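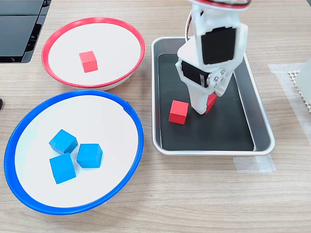

Red-rimmed bowl and metal tray on the bench.

Heating Appliance Test Technician – Lerkovside
Full time, 40 hours per week, permanent

Ostrowski builds solid fuel stoves and boilers for domestic and small commercial use. We are hiring one technician for the test room at our Lerkovside plant. The position reports to the test room supervisor.

Duties
Run nominal and part load burns on the Noken boiler range, using seasoned hardwood and smokeless fuel.
Log flue gas temperature, draught, CO and water flow and return temperatures.
Calibrate thermocouples and gas analysers, and keep the calibration register up to date.
Strip and inspect grates, baffles and door seals after each endurance run – the current program covers 86 units.
Write test reports in the Jitov format.

Requirements
Trade certificate in plumbing, gasfitting or mechanical fitting, or a diploma in a related field.
Two years of work with boilers, hydronic heating or combustion equipment.
Able to lift 20 kg unaided. Heavier units, up to 178 kg, are moved by hoist.
Current driver's licence.

Conditions
Pay is $1,427 per week before tax, plus overtime. Day shift starts at 7 am. Safety boots and workwear are supplied.

Send a résumé and copies of certificates to the Lerkovside office by the end of October. Interviews include a short practical test – reading a flue gas printout and wiring a thermocouple.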